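The Top Shelf

My aunt kept her boxes in the hall cupboard, the one with the door that had to be lifted a little before it would open, and when the flat was finally to be let again it fell to me to empty it. I had set aside the whole of Friday. I took the slow bus out past Cevidus, where the road bends along the allotments, and I let myself in with the key that had hung beside my own front door since September and had got rather fond of its hook.

She was a great one for buying ahead. If a thing was useful once, she reasoned, it would be useful again, and so there were matches enough for a lighthouse and more string than I have ever seen in one place. On the inside of the door she had pinned an old receipt from Fuchs, the chemist on the corner, and on the back of it she had written the sums of some long-ago week in her round, careful hand: 375, and beneath it 1049, and a line ruled under both, with no total. I stood and looked at that for longer than I should have, with my coat still on.

Then I put the kettle on (she would have been cross with me for starting dry) and began at the top shelf, carrying things through to the wooden table by the window, an armful at a time. I meant to be brisk about it. But you can't be brisk with somebody's cupboard – every box wants to be turned round and read, front and back, even when it has nothing to tell you but what it is.

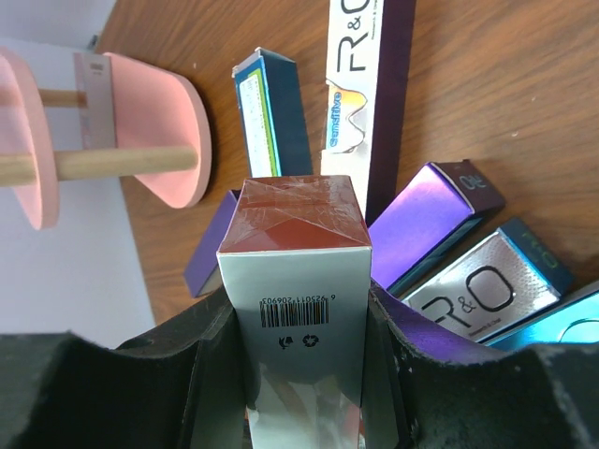 I had meant three piles, one for me, one for the neighbours and one for the charity shop in Semum, and by the time the tea was cold there was only one pile, and it was mine. What I wanted with it all I couldn't have told you. There was toothpaste to last me until I had no teeth, and things still in their cellophane, bought for some morning she had fully expected to get round to.

At four the light went off the table and I found a bag. I left the receipt where it was until the very last, and then I went back, lifted the door a little, and unpinned it.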